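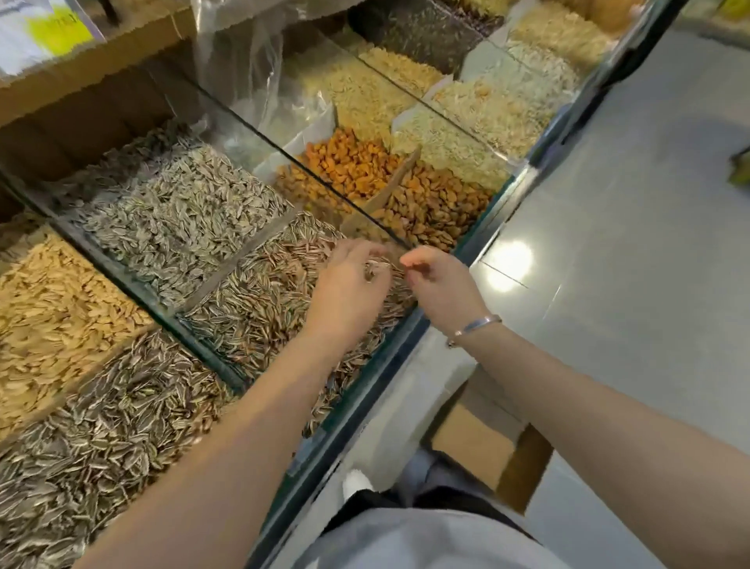

*Sunflower seeds from the bulk bins, striped, two kinds.*

Re: [muda-parents] Childbirth class handouts, second draft

On 9/10/23, a list member wrote:

> I read the new handout on when to call the birth center. It's fine as far as it goes, but page 4 still tells people to "relax and trust the process" while they time contractions. I had 13 hours of process and trusted maybe two of them. Could we at least say what to do if the phone goes to the answering service? Also, is the Sartori Street entrance open at night or not? The map and the text disagree.

The Sartori Street door is locked after 10. The text is right and the map is wrong. I drew the map, so I'd like to thank everyone who was too polite to mention it through the whole first draft.

On "relax and trust the process" — gone. I've replaced it with the answering service number and what to tell them: your name, how many weeks you are, how far apart the contractions are, and whether your water has broken. If you're bleeding, or the baby is moving less than usual, don't wait for a call back. Go in. That line is now in bold, and I'd like it to stay in bold even if the layout suffers.

Other changes:

- The packing list is down from 22 items to 14. I kept the long phone cord and cut the massage tool.
- The Simix shuttle is off the transport page. It quit running in June, and we've been sending women in labor to stand at a bus stop ever since.
- Snacks for the support person get their own line. My husband ate mine.

Still open: Geltell wants its logo on the back page in return for the printing. I can live with a logo. I can't live with the coupon, which is for stretch mark cream and takes up more room than the section on preterm labor.

Comments to the list, please, and not to me in the parking lot.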